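Pilach Laboratory, Bin Station
Notebook entry, Friday, 9:40 a.m.
Entered by: C. Layug
Operator: N. Catacutan

Purpose: continue remote-control demonstrations for the Clemura task set. The operator moves the arm to an object in the bin, closes the fingers, lifts to the clearance height and releases at the left side.

Status at start of session: 3,941 demonstrations in the store, of which 1,683 have passed review. The remainder are with Warkus for labeling. No change to the controller since the last entry.

Session notes

Run 1 to run 5. Normal. Operator reports that the hand controller lags slightly on wrist rotation. Translation is acceptable. Lag was present last week as well and has been reported to Csizmadia.

Run 6. Stopped by operator. Approach angle too steep near the bin wall; the arm reached its joint limit before the fingers were level. Run discarded.

Run 7 to run 12. Operator instructed to bring the wrist over the center of the bin first and descend from there. Demonstrations are longer, with a median of 43 seconds, but the paths are smoother and should be easier to learn from. This approach is to be used by all operators until further notice.

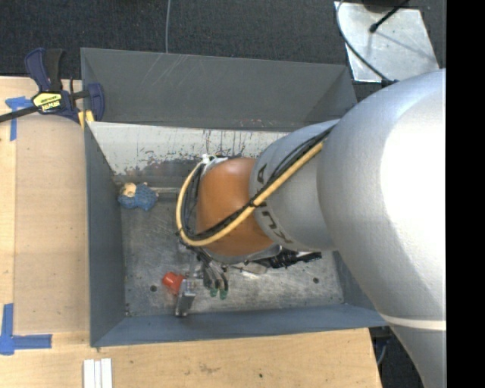
Soft objects continue to present difficulty. Operators tend to close the fingers fully on plush items and then correct, and the correction is recorded as part of the demonstration. N. Catacutan proposes marking the correction as a separate segment. I agree in principle, but the review form has no field for it at present.

Actions
Layug: request the additional field from Warkus.
Catacutan: repeat run 6 with the revised approach.
Open: wrist lag, awaiting reply from Csizmadia.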